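The arm at Halthorpe is back up, and I still have grease under my nails

July 4, 2019

So I spent most of this week with my head down beside the cell at Halthorpe, and I promised a few of you I'd write it up before I forgot which bit went where. If you're new, the cell is one arm, one gripper and a kitchen counter, and its whole job is picking up awkward stuff and putting it somewhere else. We run everything in the simulator first and then on the real one, which lives in the old Tomley building behind the paint shop.

The trouble started with a squeak. The gripper had done a bit over its 4000 cycles between services (my fault, I'd let the log slide) and one of the finger linkages had begun to bind near the end of its travel. You could feel it if you worked the fingers by hand with the power off – smooth, smooth, smooth, then a little grabby spot. The fingers were still closing, but not quite evenly, and anything with a thin neck was getting nudged sideways before it was held.

I took the gripper off, which is four bolts and a connector I always swear at, and laid the bits out on a tea towel in order. The pins were filthy. I don't know what the last grease was but it had gone the colour of treacle. Cleaned the lot, put new bushings in from the Hirkari kit and went very easy on the new grease. If you're doing this yourself, wipe off whatever you think is the right amount and then wipe off some more.

Then came the part I enjoy, resetting the tool centre point. Our controller software is called Orakzai and it keeps its offsets in a file that is 1528 lines long, of which I understand maybe a third. The new bushings changed how the fingertips meet by a hair, so the old numbers were no good. I copied the new ones into the simulated cell too, loaded up the messy counter and sent the arm after the blue-teal vessel behind the big olive lump.

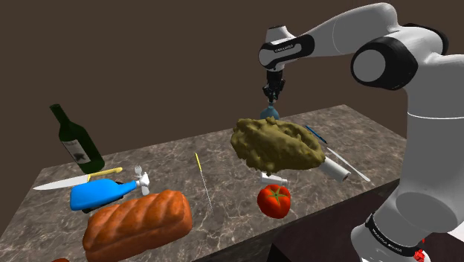

I like that layout for checking a gripper because it punishes a lazy approach path. If the wrist comes in too low you clip whatever is in front, and if the offset is out you close on one side of the neck before the other. My first go was out. I'd typed the new value with the sign flipped, which I have now done on three separate services, and yes, there is a sticky note on the monitor about it.

With that fixed I ran the set of 11 test poses and was much happier. I've dropped the closing speed a touch as well, at least until the bushings have bedded in. It looks painfully slow but I'd sooner wait than strip it all down again!

Still on my list: the cable where it bends at the wrist on the real arm is getting shiny, and I want to re-route it with a bit more slack. I also need to find the proper torque driver, as I borrowed one from the paint shop and they'd like it back. I'll check the bolts again after the first 400 cycles and do a full strip in August, when the new fingertip pads should be in. If anyone has had those pads peel at the corners, leave a comment and tell me what glue you used.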